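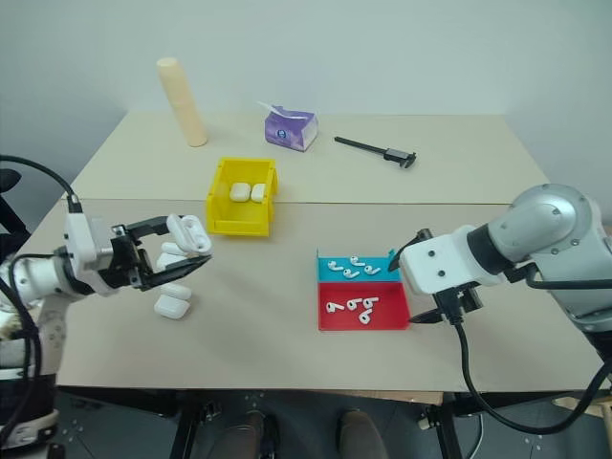 October 23, 2022

OK, sourdough log, batch 4 of the Vidal rye. Writing this up before I forget which jar was which (again).

Fed both starters last night, the Gidach one with straight rye and the Nestel one with half rye, half white. This morning the Gidach jar had doubled and smelled like green apples, lovely stuff! The Nestel jar was sluggish, flat on top, a bit of gray liquid. I stirred it back in and gave it another feeding, and I'll leave it until tomorrow.

Mixed the dough with 233 grams of starter, which is more than last time. I wanted to see if the crumb would open up without going gummy at the bottom. Water felt a touch high. The dough was like wet cement for the first few minutes and stuck to everything I own, including my watch. Added 10 grams of salt late, after the rest, and it tightened up nicely.

Bulk took 4 hours in the warm cupboard. I poked it at the 2 hour mark and it hardly moved, so I nearly gave up on it, then it took off all at once. Back in September the same recipe was done way sooner, but the kitchen was a sauna then.

Shaped it badly. The seam opened on one side and I just pinched it shut and hoped. It's in the fridge now under a plate.

To do: order more flour from Vavmont (the coarse one, don't get the fine again!), relabel the jars, and try the caraway version if anybody still wants it. Bake first thing tomorrow, lid on for the first half.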